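**Reheating Leftovers in the Dorm Kitchen - Final Report**

Florin Mocanu, Emanuel Chiriac
April 2019

**Why this topic**

Everyone on our hall in Lirkbridge complains about cold spots in food. We wanted to know if stirring halfway matters more than covering the plate. Original plan was soup and rice and lasagna, dropped the soup (spilled too much).

**What we did**

Cooked rice, 10 portions stirred, 10 not. Same bowl every time, same fridge shelf overnight. Half of each group got a lid. Thermometer in the middle and then at the edge, right after the beep. Florin read, Emanuel wrote it down. Lasagna was only done once so its not in the results.

**Results**

- Unstirred, no lid: worst. Biggest gap between middle and edge was 17 degrees.
- Unstirred with lid: edge got hotter, middle hardly changed
- Stirred, no lid: pretty even, but dry on top
- Stirred with lid: best, and tasted best too (our opinion)

So stirring did more than the lid. The lid mostly helps with drying out.

**Problems**

Portions were scooped by eye for the first two days, then we got a scale. Should of started with the scale. Also other people use the kitchen, so sometimes the oven was already warm from somebody's popcorn when we started. We waited if we noticed. The thermometer is slow, and the food cools while you wait for it to settle.

**If we did it again**

More foods, one evening per food. Write the start temperature down every time, we missed a few. Try a resting time too, like two minutes with the door shut

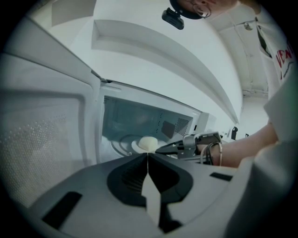 and then measure again, to see if the heat evens out without any stirring. Florin thinks it will, Emanuel doesnt. Raw numbers are in the shared folder, tab 2.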